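Dilline Nesting Bowls, Set of Three: Long-Term Review

Reviewed by Cadi Price
Nov 16, 2020

Dilline sells two versions of its everyday nesting bowl, a glazed stoneware one and a plastic one. This review covers the plastic set, in the mixed color pack: white, green and red. I bought it in February at full price from Udmont, the housewares store, and it has been in daily use since then. Cereal, chopped vegetables, egg washing-up, leftovers, screws on one occasion. The set replaced a group of Plumport bowls with a flat base and a rolled lip, and most of the comparisons below are with those.

Construction

Each bowl is a single molded piece. The wall is smooth inside and out, with no ribs, no foot ring and no printed volume marks. It narrows toward a rounded base. The color runs all the way through the material, so scratches do not show a different shade underneath. The rim is wide and plain. I ran a fingertip along the parting line on all three bowls when they arrived and found one small raised spot on the green one, which came off with a fingernail.

Weight of the white bowl on my kitchen scale is 386 grams with a single portion of dry oats and milk in it, which I mention only to show that a full bowl can be carried in one hand by the rim. The rim does not flex noticeably at that load. The old Plumport bowls did.

Stacking

Nesting is the reason to buy this set, so I paid the most attention to it. All the bowls are the same nominal size and they rely on the taper to sit inside each other. The order does not matter. The upper bowl drops in until the walls meet and stops with a narrow strip of its rim exposed, and that strip is enough to get a thumbnail under. A stack of three takes up little more shelf height than two.

The taper also makes the stack self-centering. A bowl released slightly off axis slides down the wall and settles. A bowl released at a steep tilt can catch on the opposite wall and sit crooked, and it then needs a push. This happens more often with the third bowl, which has less open depth to fall into. 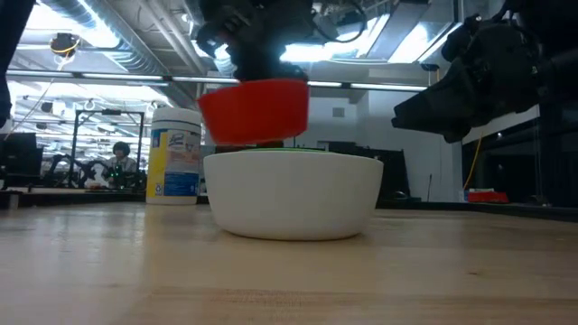 Release is less consistent. Stacked dry, the bowls separate with a light pull. Stacked damp, they form a partial seal and the lower bowl comes up with the upper one, hangs for a moment and drops. On a hard counter this is loud. A quarter turn before lifting breaks the seal every time. The Witkowska set reviewed here last year has small spacer tabs molded inside the wall to prevent this, and I would have liked to see the same thing on the Dilline, although tabs do collect oatmeal.

Stability

The rounded base has a smaller contact area than the bowl's width suggests. On a level table a single bowl stands upright without trouble. Pressing down on the rim with one finger will tip an empty one. With food in it the bowl is much harder to upset. On a wood surface it slides easily when pushed, and on a silicone mat it stays put. Anyone who beats eggs one-handed should use the mat.

Cleaning

Top rack of the dishwasher only, according to the insert. I have kept to that. The plain interior leaves nothing for food to lodge in, and the absence of a foot ring means no pool of dirty water on the underside at the end of a cycle. Tomato sauce left overnight tinted the white bowl faintly orange below the fill line. Baking soda paste removed most of it. The red and green bowls show no staining that I can see, but hard water spots are more visible on the red.

Heat

The bowls are not rated for the microwave. Hot soup makes the outer wall uncomfortable to hold after a minute or so, and the rim stays cooler. I did not test boiling water.

Color

The red is strong and fully opaque. The green looked a little darker in person than on the Udmont site. Opaque walls have one practical cost: in a cabinet at eye level there is no telling whether the top bowl has anything in it.

Comments from a second user

Aleksandra Stępień had an identical set for two weeks and used it mainly for sorting beads and small hardware. Her notes agree with mine on the damp-stack problem. She rated the bowls lower for sorting work, on the grounds that small parts collect in a heap at the bottom of a rounded bowl and are harder to pick out than from a flat dish. I consider that a fair point and a different use.

Verdict

Good material and easy cleaning, with compact storage. Points off for suction when damp and for the small base. I would buy the set again in the red and green and skip the white if tomato sauce is a regular item.

Item number on the box: 2,404. Replacement bowls are sold singly, but only in white.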